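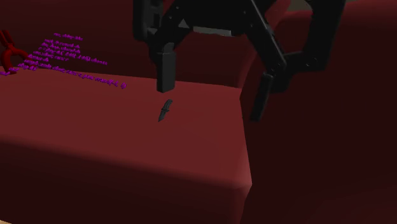 Surko Releases Gruvia, a Practice Tabletop for People Who Teach Robots by Remote Control

STEFANOU, January. Surko today released Gruvia, software that lets an operator steer a simulated robot gripper by hand controller and record the attempt as a lesson. The lesson is then passed to a robot, which will copy it faithfully, including the part where the operator stopped to scratch an ear.

Gruvia opens on a plain table, a two-finger gripper and a few small things to reach for, among them a folding knife. Operators drive the gripper down, close it, lift, and generally discover that picking up a pocketknife was a skill they had been taking for granted since childhood.

The company recommends up to 100 recorded tries per task. New operators should plan to throw out the first 10, and may do so in private. Each try can be trimmed, replayed or deleted, and the delete button has been made larger following comments from our own staff.

"We wanted a place where you can drop a knife all morning and still have your lunch break," said a Surko spokesperson. "The table doesn't mind. We checked."

Gruvia ships with 6 starter tasks and works with the Tedosine hand controller, sold separately, as these things are. A trial version runs for 3 weeks. Live demonstrations are held every Wednesday at the Surko office in Stefanou, where visitors may take a turn at the controls and keep their recordings.

Press contact: Surko Media Desk, Stefanou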